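From the Ground to the Basket: The Quiet Work of Keeping Potatoes

The annual food storage issue of this magazine has, for some years, given its longest pages to canning and freezing. Readers have asked for more attention to the crops that need neither. The potato is the first of these. It asks for little equipment and no sugar or vinegar, and a household that learns to handle it properly can eat from one purchase for much of the winter.

The Lellarton Household Institute has taught a short course on the subject every January since its kitchen reopened. The course is led by Satish Chaturvedi, who came to the institute after a career in wholesale produce in Tusbridge. Enrollment this year reached 179, the highest figure on record, and the sessions were divided between morning and evening to accommodate it.

Instruction begins with sorting. Students are asked to lay each potato on a plain surface in good light and to look at it from every side before deciding where it belongs. Mr. Chaturvedi prefers gray for this purpose. Green patches, which are easily missed against a patterned cloth, show clearly on a dull background, and the eye does not tire as quickly as it does over bright white.

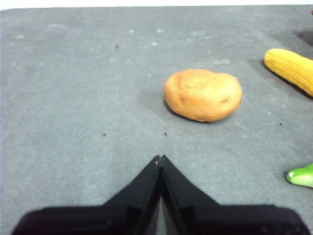 A single potato set out on a gray work surface at Lellarton.

"People buy a sack, put it in a cupboard, and do not look at it again until they smell it," Mr. Chaturvedi said. "I would like them to look on the first day. It takes 13 minutes to go through an ordinary sack, and I have timed it often enough to be sure."

The course recognizes three groups. Firm potatoes with whole skins are kept. Those with cuts or bruises are set aside for the same week. Those that are soft or badly greened are discarded. Shape is given no weight in the decision. An uneven, oblong potato with a sound skin will keep as well as a round one, although it may be more tedious to peel.

Washing is left until the day of cooking. Loose soil may be brushed away with a dry hand or a soft brush, and the work surface wiped down afterward. Potatoes and onions are stored apart, and both are kept out of the light.

The question of containers occupies most of the second session. The institute does not require students to purchase anything, and its printed guide states that a paper sack folded at the top is entirely adequate. Many households nevertheless prefer a basket, and Rūta Tamošiūnaitė, who teaches the session, has a considerable regard for them. Her workshop, Rutura, repairs woven goods for households in the district, and she brings to the class a practical knowledge of how baskets fail.

Most failures, she explained, begin at the rim. A basket lifted always by the same side will loosen there first, and once the border has opened, the rows beneath it follow. She advises carrying a loaded basket from underneath with both hands. Students are also shown how to check the weave for broken strands, which can mark the skin of a potato and shorten its keeping time.
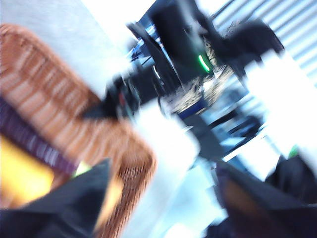

Tightly woven wicker in shades of rust and tan, with striped purple fabric inside.

Cloth has its own place in the discussion. A folded piece laid in a wicker basket softens the contact between produce and weave, and it may be drawn over the top to keep out light. Ms. Tamošiūnaitė recommends a fabric that can be washed often. Color is a matter of taste, though she observed that a dark one is more forgiving of soil. Baskets in general household use, holding a mixture of articles, should be emptied and shaken out before they are given over to food.

The third session is held in the Singhal Room, where students cook from what they have set aside. Bruised potatoes are trimmed and boiled for soup. The fee for all three sessions is $100, and 5 places in each group are held at no charge for residents of Lellarton.

Applications for next January's course will be accepted at the institute's front desk. Those attending the first session are asked to bring potatoes from home, unwashed, in whatever container they have been using.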